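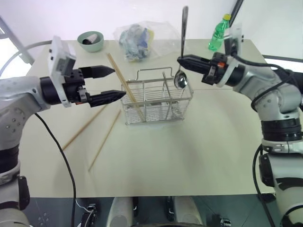

Breakfast until ten means I can walk in at ten, Violeta Ojeda told us, and if they wanted me in at half past nine they should have painted half past nine on the door. Her reading was the most common one among the guests we interviewed, and it was shared by none of the kitchen staff.

4.2 What "until ten" means

The two hotels in the study, the Saltuvley and the Miranda, stand on the same street in Gronamard and advertise the same breakfast hours. Both listings on Zusico say "7 to 10." Both hotels repeat this on a card in the room and again on a sign in the corridor, where it is set in a typeface that guests described as "wedding." We asked 72 guests to tell us, before their first breakfast, what would happen at ten o'clock. Most expected to be allowed in at ten and left in peace to eat. A smaller group expected the food to go at ten, with seating to continue. A few thought that everything would stop, chairs included, and these had nearly all worked in hotels.

The kitchens held a fourth view. At the Saltuvley, ten was the time by which the hot dishes had to be back through the swing door, so clearing began well ahead of it, starting with the eggs. At the Miranda the eggs were left alone and the bread went first. Neither practice appears in writing anywhere. When we asked how new staff learned the order, we were told that they watched, and that those who didn't watch were moved to the front desk.

Tableware follows its own calendar. Plates stay out longest, and coffee cups are never fully withdrawn while a manager is in the room. Cutlery is harder to place. It needs to be on hand for the last arrivals and yet it is the item most eagerly collected, perhaps due to the noise it makes, which several servers admitted was useful. A steel wire basket of the ordinary kind (Figure 2) is louder than the lined trays used at dinner. Roland Mottram called it the bell. Guests who heard it tended to look at the clock, then at their toast, and then to eat faster, although no one had spoken to them.

We had planned to treat this as background. It turned up in the interviews so often that we gave it a code of its own ("rattle") and went back through the earlier transcripts. Guests who reported hearing the rattle were more likely to call the service unfriendly, even when they also praised the server by name and left a tip. The literature on hotel service has plenty to say about greetings and very little about forks.

Rewording the sign helped less than we'd hoped. For the second half of the fieldwork the Miranda agreed to try "Last entry 9:45, please stay as long as you like." The first part was obeyed almost to the minute. The second part was taken at its word by a party of cyclists, who were still there when the tables were being laid for lunch, and the manager restored the old sign on the Monday. We regard this as a finding, though the manager used a different term.

The Saltuvley declined to change its sign but did let us change its card, which we suspect was a safe offer. Few guests could recall the card at all. One was using it as a bookmark.

Some caution is needed here. Breakfast was included in the room rate at both hotels, and guests who have already paid for eggs may hold firmer views on them than guests who haven't. Our observers also ate breakfast in order to blend in, and on several mornings their notes end abruptly at 9:40, a gap that we can explain but can't repair. The remarks about noise were unprompted, which we take as a strength, but the dining room at the Saltuvley has a tile floor and a low ceiling, and a carpet might have cost us the whole section.

The next section takes up late checkout, where the same guests, asked what "by eleven" meant, gave answers that were a good deal stricter, at least when they were speaking of other people's rooms.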